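Research > Conservation Science > Community Programs > Working Papers

4. Results from the Grultport watershed

4.1 How the village agreements took hold

The first thing that stands out in the Grultport records is how quickly people signed on once the grazing rules were written in their own words. The earlier draft, prepared in the district office, ran to many pages and used terms that few herders had ever heard spoken aloud. The version that was finally adopted fit on a single sheet. It named the streams by their local names, it named the months when the upper meadows would rest, and it said who would be told if a fence came down. We were delighted by this document when we first read it, and we still think it is one of the best pieces of plain conservation writing we have come across.

Our household survey reached 141 homes across the lower and middle valley. Indira Thomas and Hema Gowda carried out the interviews in two rounds, one before the meadows were closed and one after they reopened in September. Most families kept the same number of goats through both rounds. What changed was where the animals went, and when. Herders who had used the stream banks all year moved to the ridge paths during the closed months, and many of them told us they had known for a long time that the banks needed a break. They had been waiting for their neighbors to do it too.

This matches what Banafsheh Moradi found in her earlier study of shared wells in the Hesard hills, where water users were quick to accept limits that applied to everyone and very slow to accept limits that applied only to them. We had wondered whether grazing would follow the same pattern, given that a herd can be moved overnight and a well can't. It did, and more strongly than we expected!

4.2 Money and who holds it

The Rodrigues fund, which paid for seedlings and fence posts in the first season, was set up so that each village kept its own account. Some advisers argued for a single account at the district level, and there is a fair case for that. Fewer accounts mean less paperwork, and a larger pot can absorb a bad year. Yet the village accounts did something that a central one would have struggled to do. People talked about the money. They talked about it at the tea stall and on the bus, and by the second season several villages had started posting their spending on the school door without being asked.

Not every account went smoothly. In 2 villages the balance dropped to almost nothing before the planting was finished, and the remaining seedlings had to wait in the nursery. Both villages caught up the next season, one by borrowing labor from relatives across the river and the other by selling cut grass from the closed meadows. The grass sales deserve a paper of their own. They began as a stopgap and ended up as a steady source of income, mostly for women who owned few or no animals.
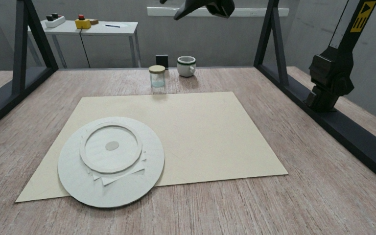

Figure 3.

4.3 Seedlings and stream banks

Across all sites, 3,571 seedlings were planted during the study period, nearly all of them native willow and alder raised in the village nurseries. Survival was uneven. The best stretches were on the shaded north-facing banks, where the soil held its moisture well into the dry months. The worst were below the old road cut, where loose gravel slides down after every heavy rain and buries anything under knee height. Jayanthi Naidu had warned us about this slope in her first site notes, and we should have listened sooner.

The stream itself gave us the most exciting results. Water samples taken below the closed meadows ran clearer after storms than samples from the open side of the valley, and the difference was large enough to see by eye in the jars. Bank erosion was measured with simple steel pins, read monthly by students from the valley school. Where planting and resting were done together, the banks lost up to 20 percent less soil than banks where only planting was done. We would not lean too hard on this figure. One dry year can flatter almost any erosion study, and ours had a fairly gentle rainy season. Still, the direction is the same at every paired site, and the students are keeping up the readings.

Birds came back faster than plants did. Wagtails and dippers were seen on the closed stretches within the first season, long before the new willows offered any real cover. Our best guess is that the birds were responding to the quiet – fewer hooves, fewer dogs – and to the insects that return when bank grass is allowed to grow tall. A proper insect survey would settle the question, and we very much hope someone will take it on.

4.4 Comparison with the Zongate reserve

Zongate is a useful neighbor for this kind of work. It has similar rainfall, similar soils and a much older system of formal protection, with paid rangers and a fenced core. Parvathi Arumugam kindly shared her vegetation transects from the reserve, and we walked several of them with her to be sure that our plots were being read in the same way.

The fenced core at Zongate has richer ground cover than anything in Grultport, as one would hope after so many years. The surprise is at the edges. Along the outer boundary, where the rangers seldom go, ground cover was thinner than on the village meadows after a single cycle of rest. The families who live along that boundary told us they had no part in setting the rules and were often unsure what the rules were. A few thought the reserve had closed years ago.

We don't read this as a case against fences or rangers. Some species in the Zongate core would have little chance outside it, and Arumugam's long-term data make that very plain. It does suggest that the boundary families would be excellent partners if somebody asked them. Several have already visited Grultport to see the one-page agreement, and at least one group has started writing its own.

Filed under: Community conservation, Grazing, Watersheds, Working papers

Related papers
Shared wells and shared limits in the Hesard hills
Reading erosion pins: a guide for valley schools
Cut grass as income: early notes from Grultport
Life on the reserve boundary: interviews from Zongate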